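The Arm in the Back Room

A used robot, a rented workshop and the simulator that ate my spring

By Deepika Pai

The first thing my robot arm ever did was punch a table. It wasn't a hard punch, but it was hard enough that Gediminas Org, who rents the bench next to mine at Wollwood, took off his ear protection and came over to see what I'd dropped.

I'd dropped nothing. I'd typed a height in centimeters where the software wanted meters, and the arm did its best to get there.

Wollwood is a shared workshop in an old furniture warehouse, and most of the people in it make chairs. I joined to make a chair too (I still haven't). Then Ingrid Castellanos, who runs the place, forwarded me a listing from a packaging company that was closing a line, and there it was, a six-joint arm with its controller, a tangle of cable and no manual. I paid more than I've told my sister. It took two of us and a furniture dolly to get it up the ramp.

My plan was simple enough. I wanted the thing to sort my hardware. I have 29 jars of mixed screws, inherited from my grandfather and then made much worse by me, and I thought a robot could pick through them overnight while I slept like a sensible person. Ha!

After the table incident Elīna Pärn sat me down with a coffee and told me to stop testing on the real one. She writes motion software for a living and has strong feelings about people like me. "You have a perfectly good computer," she said. "Break that."

So I spent most of April building a room that doesn't exist. I used a simulator called Etaden, which is free and has the ugliest menus I've ever seen, and I put in a table, some walls, a door, an arm. You could do it with a gray floor and nothing else, and Elīna would. I got carried away. I gave it baseboards! I spent one whole evening on the light switch, and another on a floor texture I found in a folder of game art and still kind of love.

The work itself is slow and a little dull and I looked forward to it all day. You move the gripper down toward the tabletop, you check the joint angles, you move it up, you change one number. My first pick routine took 300 tries before it ran from start to finish without the elbow folding into the base. The second took 100. By the third I'd figured out that I should plan the path to a point just over the table first and then go straight down, which Elīna says is on page one of any book on the subject.

Gediminas thinks the whole thing is a video game with no points. He did ask if it could hold a spindle for him while the glue sets, though, so I've got him on the list right after the screws.
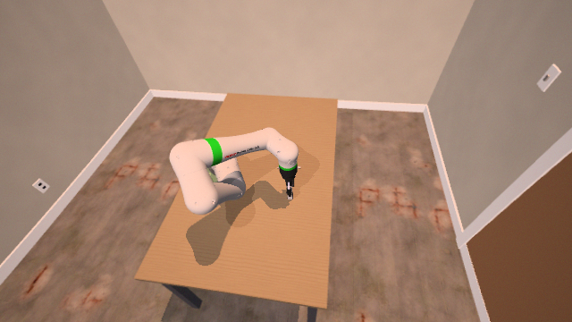

I'm going back to the real arm in September, once Ingrid has the new outlet put in on my side of the shop. The jars are under the bench. I bought another one at a yard sale on Saturday.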